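Seltov Realty - Frequently Asked Questions for Buyers at Warnus Court

Home > Buyers > Questions and Answers

We get a lot of phone calls in the office, and we love them, but many of the same questions come up again and again, so a while back we started writing the answers down. If you are thinking of buying a home that is still being built, or you have already signed and are waiting for your keys, you should find most of what you need on this page. If you don't, please call or stop by. The coffee is decent and the parking is free after 5 p.m.

What exactly is Warnus Court?

Warnus Court is our newest apartment building in Castau, two blocks up from the river and a short walk from the Rana Street market. It has a mix of one, two and three bedroom homes. The largest floor plan, which we call the Corner Plan, comes to 2075 square feet, and that number covers the inside of the home only. Balconies and storage lockers are listed separately on your plan sheet, so if you are comparing us with another building in town, please check that the other folks measure the same way. Plenty of them put the balcony into the total, and it makes a bigger difference than you'd think.

Can I see a home before I buy?

Yes, please do! Apartment 503 is finished and furnished, and we use it for visits. It has the standard kitchen and the standard bathroom tile. The only upgrade in it is the oak flooring in the living room, and there is a small card on the windowsill that says so. We'd much rather you saw what the regular price gets you than fall in love with something that costs extra. Visits are by appointment, and Thursday evening is usually the easiest time to get one.

If you want to see the actual home you are buying while it is still under construction, we can often arrange that too, but we have to ask the site manager first, and you will need closed shoes. Sandals have ended more than one visit at the gate.

How do I reserve a home?

You fill out a two-page form and pay a reservation deposit of $4000. We then take your chosen home off the list while you talk to your bank and your lawyer. If you go ahead, the deposit counts toward your purchase price. If you change your mind before signing the contract, you get it all back, and you don't have to tell us why (though we do appreciate hearing, especially if it was something we could have done better).

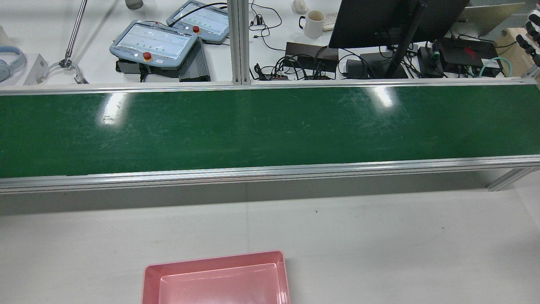 Green conveyor belt, with a pink tray on the white table in front.

Do I need a loan approval before I reserve?

You don't need the final approval, no. A letter from your lender saying what you can borrow is enough for us at the reservation stage. Once the contract is ready, your lender will want the full set of papers: plans, specifications, the building schedule, the estimate of monthly fees. We keep all of this in one folder and can send it straight to them with your permission, and it really does save everybody a week of emails going back and forth.

One thing we would gently suggest is asking your lender how long their offer is good for. Some offers run out before a new building is finished, and then you have to apply again at whatever the rate happens to be that month. Most lenders will talk about an extension if you bring it up early.

Which finishes can I choose, and when do I have to decide?

This is the fun part, and also the part where people get stuck, so let us walk you through it slowly. Every home comes with a choice of floor, wall color, kitchen fronts, countertop, bathroom tile and interior doors. The standard choices are included in the price. Anything from the upgrade list has its price printed next to it, and that price covers both the material and the installation.

You will get a letter with your own decision dates. The tile and plumbing choices come first, as the pipes have to go where the fixtures will be. Kitchens come next, and wall colors come last of all. If you miss a date, we call you, and then we call you again, and if we still can't reach you we put in the standard finish so the crews can keep working. Changing something after it has been ordered is sometimes possible, but you will be paying for it twice, and we never enjoy sending that bill.

Take the sample boards home if you can. Colors look very different in our office, which faces north and has those long ceiling lights, than they will in a living room with afternoon sun. You may keep a board for up to a week.

Can I move a wall?

Sometimes! The walls between a bedroom and a living room are often light partitions, and we can shift or leave out many of them if you ask before the framing starts. The walls between apartments, the walls around the stairwell and anything that holds up the floor above have to stay where they are. The same goes for kitchens and bathrooms, more or less - they need to stay close to the shared pipes, so turning a bedroom into a second kitchen at the other end of the home is going to be a no.

If you have an idea, draw it on the plan in pencil and bring it in. It doesn't need to be neat. Our architect goes through these requests herself and writes back with a yes, a no, or a "yes, but," along with a price.

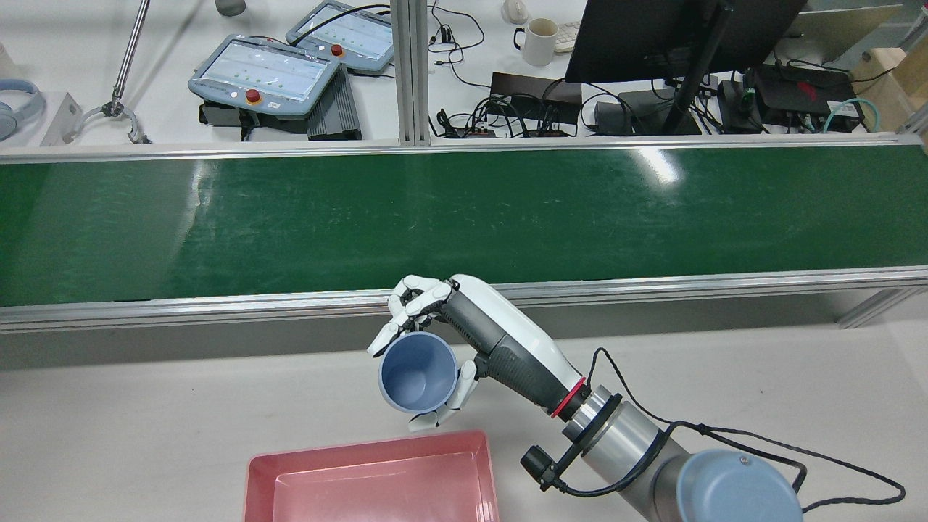

Robotic hand gripping a light blue-gray cup.

What happens at the walk-through?

Shortly before you get your keys, we invite you to walk through your home with one of us. Plan on a good long visit and please don't squeeze it into a lunch break. We open every window and door with you, run the faucets, test the outlets, look at the paint in daylight and write down anything that isn't right. A scratch on a door, a cabinet that rubs, a tile with a chip in it, all of that belongs on the list. You sign it, we sign it, and you go home with a copy.

There is a second visit later on, where you check that everything on the list has been taken care of. If something is still open, it stays on the list with a new date next to it. You are welcome to bring your own inspector, or your brother-in-law who knows about plumbing, or both of them.

Who do I talk to if I have a problem?

Until you get your keys, your contact is Mercy Mohamedi in our client office. She keeps the file for every buyer at Warnus Court and will know where your home stands without having to ask three other people. After you move in, she is still the right person for warranty questions. For leaks and power failures outside office hours, please use the emergency number on the sticker inside your electrical panel door. (Do take a look at that sticker on your first day, while you are calm and the lights are on.)

What does the warranty cover?

The warranty booklet has the full wording, and we'd ask you to read it, since a web page can only give you the short version. Broadly speaking, the structure, the roof and the outside walls have the longest coverage. Heating, plumbing and wiring come next. Paint, doors, hardware and other surfaces have the shortest, so those are the things to look over carefully in your first months.

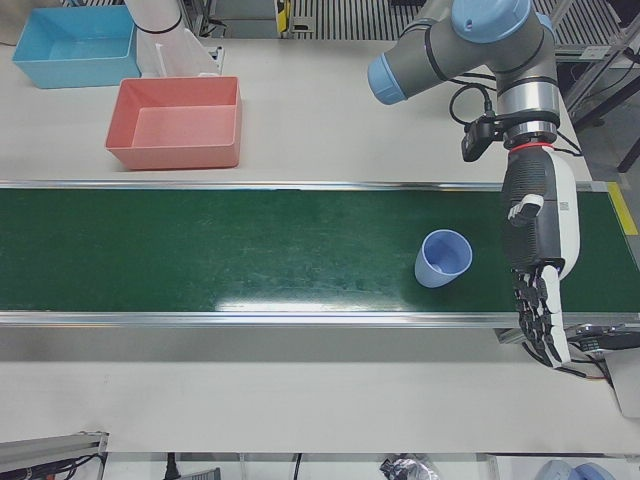 Small cracks in the corners and along the ceiling line are very common in a new building. Concrete and lumber dry out slowly and everything settles a little. We ask owners to wait until the first heating season is over and then send us all the cracks in one go, and our painters will come and fill them together. If a crack is wide enough to slip a coin into, or a door suddenly stops closing, don't wait. Call us right away.

The warranty doesn't cover normal wear, or damage from things you have added or changed yourself. If you plan to hang something heavy, a big television or a set of bookshelves, ask us for the wall plan first so you know what is behind the plaster.

How much are the monthly fees, and what do they pay for?

Fees depend on the size of your home, so you'll find your own figure on your plan sheet. They pay for the elevator, cleaning and lighting in the shared areas, building insurance, snow removal, trash pickup and a reserve fund for bigger repairs down the road. Your own electricity and your internet are not included. The owners vote on the budget once a year, usually in July, and every owner gets the numbers by mail before the meeting.

May I rent my home out?

Yes, you may, as long as the lease is for six months or longer. Short vacation rentals aren't allowed under the building rules. We know a few buyers would have liked that to be different, but many more told us they wanted to know who their neighbors were. Please let the office know your tenant's name so we can put it on the mailbox and the door panel.

Are pets allowed?

Dogs and cats are welcome. We ask that dogs be on a leash in the hallways and the courtyard, and there is a hose by the bike room door for muddy paws. If you keep something more unusual, just ask. Fish are fine, but a very large tank is heavy, and we'd like our engineer to see where it is going before you fill it.

When can the moving truck come?

Book the elevator with the office as soon as you know your date. Moves are allowed from 8 a.m. to 7 p.m., and we hang pads in the elevator beforehand so that nobody's sofa scrapes the walls. The truck can stand in the loading bay on Rana Street. It is not a big bay, so if your movers use an extra long truck, tell us and we will have the spaces beside it kept clear for you.

My question isn't on this list. What now?

Write to the client office using the form on our contact page, or call during the day and ask for Mercy. Please mention your apartment number if you already have one.

Back to Buyers | Floor Plans | Book a Visit | Contact Seltov Realty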